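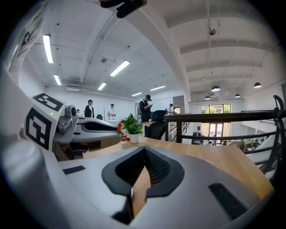
The plant on the desk, in its white pot

Wednesday, May 8, 2024

I have been meaning to write about the desk for weeks now, and every time I sit down to do it I end up wiping the desk instead, or turning the plant, or going off to refill my tea. So today I am just going to start typing and see where it goes.

Those of you who have been reading since February will remember that I moved my working days over to the big shared room at Brelolholm. Before that I was at home, at the end of the kitchen table, with the mail and the fruit and whatever my son had left there the night before. I liked it well enough (the kettle was right there!) but I never felt I had sat down to anything.

The desk is a light wood, a sort of honey color, and I loved it the minute I saw it. My aunt had a sideboard in nearly the same shade and she used to rub it with a cloth every Sunday after lunch, so maybe that is part of it. I have picked up the habit myself. A barely damp cloth first, then a dry one, always along the grain. Naveen Maurya tells me I am going to wear a hole in it.

The plant came from Dhillon, the little garden shop two streets over, and it cost me 15 dollars with the pot. I went in for a fern. The ferns were all looking sorry for themselves, and next to them was this one with its broad, glossy leaves going every which way, and I carried it back to work in my arms like a baby. I never did keep the label, so if anybody knows what it is, please leave me a comment. I have been calling it the plant.

It lives near the back edge. I tried it closer to me at first and kept brushing the leaves with my sleeve, and one morning I very nearly sent the whole thing into my lap. Back there it has room to spill, and I can look at it when I am stuck on a sentence. I water it on Mondays, a small glass and no more, and I dust the leaves when I remember. Santosh Tiwari says his mother swears by a little milk on the cloth for shine. I haven't been brave enough to try.

Drinks are another matter. There's a red-and-white can on the desk, and a red-and-orange bottle, and I would like to tell you I am strict about coasters, but I am strict about coasters until lunchtime. I did order a set of cork ones from Saritz, and they are very nice, and they are in my bag.

The next thing is a lamp. I keep going back to look at one at Grestilon with a green shade, and it is 57 dollars, and I keep talking myself out of it. It will be light until late for months yet, so there's no hurry. But I did measure the base.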